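The second arm arrived in May, and by the end of the month I'd stopped pretending this was a weekend project.

For anyone new: the goal is a pair of arms that can tidy up a breakfast table. I rent a bench at the Sultley workshop, where the table saw people think I'm wasting electricity and the pottery people think I'm going to break something of theirs. The pottery people have a point. I've been buying my crockery from the thrift store on the corner, and the woman at the register has started asking if everything is all right at home.

One arm was fine, as far as it went. One arm could pick up a mug, carry it three inches, and put it down with the care of someone handling a live grenade. Then you ask it for a plate, and a plate lying flat on a table turns out to be a nasty little object. There's almost nothing to hold. The fingers have to get at the rim without shoving the whole thing across the table, and mine shoved. I have video of a plate being chased the length of the bench like an air hockey puck, and I'm not posting it.

So, two arms. Dušan Matoušek, who has the bench behind mine and builds clocks, told me that doubling the number of things that don't work is a strange way to fix one of them. He then spent an entire evening helping me bolt down the new base, so I've forgiven him.

The arms are called Kisa and Mikuš. Kisa is the left one, Mikuš is the right one, and that's left and right from the robot's side, which I've gotten wrong in my own code often enough that there's now a strip of masking tape on my monitor about it. Last week I swapped them in the config file and told Kisa to open its gripper. Mikuš opened instead, and Mikuš was holding a mug at the time.

Things that ate the budget this month: cable, more cable, a power supply that doesn't whine, and a big brown mat. I resisted the mat for a long time because it seemed like a thing you buy to feel organized. But plates skated on the bare white tabletop, and the glare was playing games with my plate detection. Forty dollars for the mat, and it did more for my success rate than two weeks of tuning.
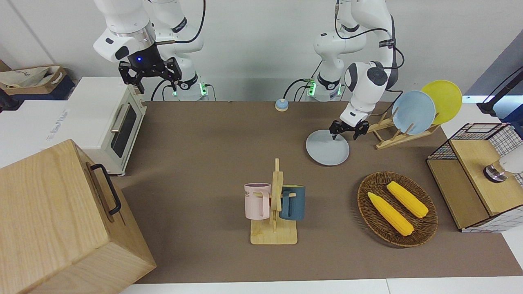
Kisa going for the blue plate. Mikuš is on standby, gripper open, contributing nothing.

The trick, if it deserves the word, is to come in lower and slower than feels reasonable. I'd been planning the approach from straight overhead, as if the plate were a block. Now the last part of the move is its own step with its own speed limit, and the gripper is tilted before it gets anywhere near the rim. I also stopped closing the fingers all the way in one go. They close a bit, check the motor current, close a bit more. It's dull to watch. I've watched it a lot.

The rack is next, and the rack is where I lose most of my evenings. Getting a plate upright between wooden slats means turning it in the air, and any slop in the wrist shows up at the far edge of the plate, multiplied. My record so far is 5 in a row. I then called Dušan over to see the sixth, and you can guess.

I don't have much to say about the corn yet. Plastic would be too easy, said a person on the Ultosberg forum, and I've been arguing with him in my head ever since. The bell is for later too. The plan is that Mikuš rings it when the table is done, and I've written that routine already, naturally, well ahead of the ones that would make it necessary.

Still on the list:

Sort out the cable loops on both arms before one of them snags a mug tree.

Log the failed grasps properly instead of swearing at them. I've got 2,000 lines of output that say "grasp failed" and nothing else, courtesy of me in April.

Write a real handoff between the arms, so a plate can go from one side to the other without a stop on the mat.

Buy more plates.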